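Skondport Author Guide

Search this guide Enter keywords Go

Print this page E-mail this page

Section 7: Putting a Multi-Author Bundle Together

So you've found some fellow writers whose books sit nicely beside yours, and you'd like to sell them as a set. Wonderful! Bundles are one of our favourite parts of Skondport, and readers love finding four new authors behind one they already know. This section takes you from an empty bundle to a page that's ready for launch day.

You'll need a curator account for this. If your dashboard doesn't show the Bundles tab, go back to Section 2 and switch on Curator Tools first.

7.1 Start the bundle

1. Open the Bundles tab and choose New Bundle.

2. Type a working title. You can change it as often as you like until the bundle is locked, so don't agonise over it. (Sowmya Venkataraman's lovely set of lighthouse mysteries, Drotby After Dark, was called "boats thing" for its first month.)

3. Pick a main genre and up to two others. The main genre decides which shelf your bundle appears on.

4. Set the launch month. For a March launch, the books need to be in place by the end of the month before.

5. Click Save Draft.

Note: Drafts are private. Only you and the authors you invite can see them.

7.2 Invite your authors

1. In your draft, choose People, then Invite.

2. Enter each author's Skondport name or e-mail address. Check the spelling – an invitation sent to the wrong person can be cancelled, but they'll still have seen your title.

3. Write a short message. Please do! A line or two about why you'd love their book in the set goes a long way, and the blank default reads a bit like a parking notice.

4. Choose Send. Each name shows as Waiting until the author accepts.

A bundle can hold between three and 12 titles, with one title for each author. Novels, novellas and short collections can all sit side by side.

Caution: Any author whose book is in an exclusive program with another shop can't join until that term has run out. Ask before you invite. It's much easier than swapping a title once the cover art is finished.

7.3 Agree on the split

Every author sees the same split and has to tick the box before you can go on. The usual choice is equal shares, but you can set your own.

1. Choose Money, then Shares.

2. Select Equal or Custom. With Custom, the shares must add up to 100 before the Save button lights up.

3. If you're giving a portion to charity, enter it on the line marked Giving. It comes off the top, before the authors' shares are worked out.

4. Choose Ask for Agreement.

If you change a share later, even by one point, all the ticks are cleared and everyone is asked again.

7.4 Upload the books

1. Each author uploads their own file from their own dashboard. As curator, you can't do it for them.

2. Files should be EPUB, no bigger than 80 MB. Colourful illustrated books sometimes go over; resizing the pictures inside usually fixes it.

3. Each book needs a cover, a blurb and an author note. The author note is the fun bit: where the story came from, what was playing on the stereo, which character refused to behave. Subbarao Kaimal's note for his space opera Lumbantobing ran to 433 words and readers wrote in to thank him for it.

4. Use Preview to page through every title on a small screen as well as a large one. Look closely at chapter headings and scene breaks, which are the first things to go astray.

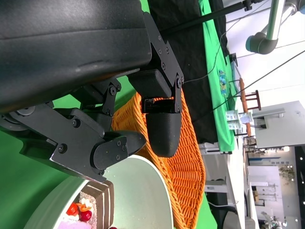
7.5 Arrange the reading order

1. Choose Order and drag the titles until you're happy.

2. Put a strong, self-contained story first. Book three of a series makes a tough opening for a newcomer.

3. Choose Save Order. The bundle cover rebuilds itself to match, so give it a minute.

7.6 Lock and launch

1. Choose Check Bundle. Anything still missing is listed in red, with the author's name beside it.

2. When the list is clear, choose Lock. From then on, titles, order and shares are fixed.

3. Copy your launch link from the Share panel and send it to your authors for their newsletters. Readers who use the Hustent reading app can open the same link there.

Caution: Locking can't be undone by the curator. If you spot a real problem afterwards, write to the help desk with the bundle number and tell us which title is affected.

Sales figures start to show the morning after launch. Our best-loved fantasy set found 3,284 readers in its first run – we still get excited watching that counter tick over, and we hope you will too. Section 8 covers payments and how to read your monthly statement.

Last updated: August 9, 2020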